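Murali Warrier likes a round table, and he will happily tell you why for as long as your tea stays warm. He runs the reading lounge at Gimmont, up on the second floor, and most of his own work gets done there too, in among the guests.

"I had a proper desk once, a big one, and I covered every inch of it," he says, laughing. "With a small table you put down your mouse and your pad and you're pretty much done – and then somebody can sit across from you and talk!"

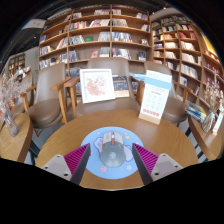
The armchairs came from a hotel sale in Etden, 11 of them for 179 dollars, and he still sounds pleased about it. "I wanted wooden arms, the curved kind, so you have something to hold when you get up. My father always complained about soft chairs, and I've turned into him."

He is just as fond of the little things: a cheerful mouse pad, a picture of pink flowers, a book left on a seat. "People pick a book up if it's on a chair. On a shelf they walk right past it, I've seen it so many times."

In June he hopes to get the lamps rewired, and after that he has his eye on a rug.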